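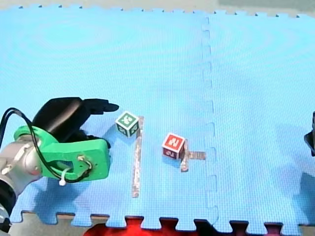
4 min read

The left arm stopped responding to its gripper commands on a Saturday morning, with 11 of the day's runs done. I had the stop button next to my hand, so nothing got broken. I want to write down what happened anyway, because I got the diagnosis wrong twice and I'd like to be able to find this page the next time.

The job is simple. There are two arms, one on each side of a foam mat, and toy alphabet blocks to move between strips of tape. The left arm picks a block up and sets it down on its own mark, then the right arm takes it from there. I have been running this since February under a small control program I call Sotine, which sends positions to both arms and logs what comes back. The grippers are driven by Peditance boards, one per arm.

On the run that failed, the left arm came down next to the block with the fingers open, in the right place. It was told to close. It didn't close. Sotine waited for the gripper to report that it had closed, and the gripper reported that it had. So the arm lifted, moved over to the drop position, opened a gripper that was already open, and went home. The block had not moved.

If that had been all, I would have called it a missed grasp and gone on. But the right arm was started by the same "closed" message. It went for a block that wasn't there, came in low, and pressed its fingertips into the mat. Foam is forgiving. It kept pushing for a second or so until I hit stop.

My first guess was the mat. The tiles lock together with tabs, and if you lean on a seam it can lift a little. A few millimeters is enough to put a block at the wrong height. I pressed the seam down, measured both sides with calipers, and found no difference worth mentioning. I also checked that the tape hadn't crept. The marks were where they were supposed to be.

My second guess was the software. I had changed the timeout in Sotine the night before, from 2 seconds to something shorter, and I am always ready to believe that the last thing I touched is the thing that broke. I put the old value back and ran the arm with no blocks out. It closed fine. I ran it again, fine. I was about to blame the timeout and write a note in the log when it failed on the next try, with the old value in place.

After that I watched the cable. The left gripper sits in a green bracket and its cable comes over the top in a loop, then down the front to a connector. There's a zip tie near the bottom. When the arm is up, the loop has plenty of slack. When the arm is low and the wrist is turned, the loop gets pulled, and the pull goes into the connector.

I held the arm still and wiggled the cable by hand with a finger, power on, fingers of my other hand well away from the gripper. The signal dropped out and came back. I could make it do that whenever I wanted.

So one wire in the connector was making contact most of the time. The false "closed" report was a separate problem, and the worse one. When the board loses its position signal it holds the last status it had instead of reporting a fault. On that run the last status was left over from a self-test, in which the gripper closes and then opens. I had read the page in the board's notes that explains this and I had not connected it with anything I was doing.

What I changed:

I crimped a new connector and moved the tie up, so that the cable is held before the bend and the pull doesn't reach the pins. I bought a bag of connectors from Jaunzems and used 2 of them. The first crimp was bad.

Sotine no longer trusts the closed message alone. It also looks at the motor current. A gripper that is squeezing a block draws more than one that is hanging open, and if the number is too low the run stops for both arms.

The right arm now has a floor. It will not go below a set height over the mat, no matter what it has been told. I should have had that from the first day. I left it out because I was setting the mark heights by hand and the limit kept getting in my way.

I then did 18 runs with the cable bent as badly as I could arrange it, and the signal held through all of them. I also unplugged the connector on purpose in the middle of a move. Both arms stopped where they were, and the log showed a fault with the right arm's name on it, so there's a labeling bug in there that I haven't fixed yet.

The right gripper has the same kind of connector and is just as old. I have not touched it. It's on the list for next weekend, along with a longer cable for the left side and a second stop button - the one I have is on the left of the bench, and I was lucky to be standing there.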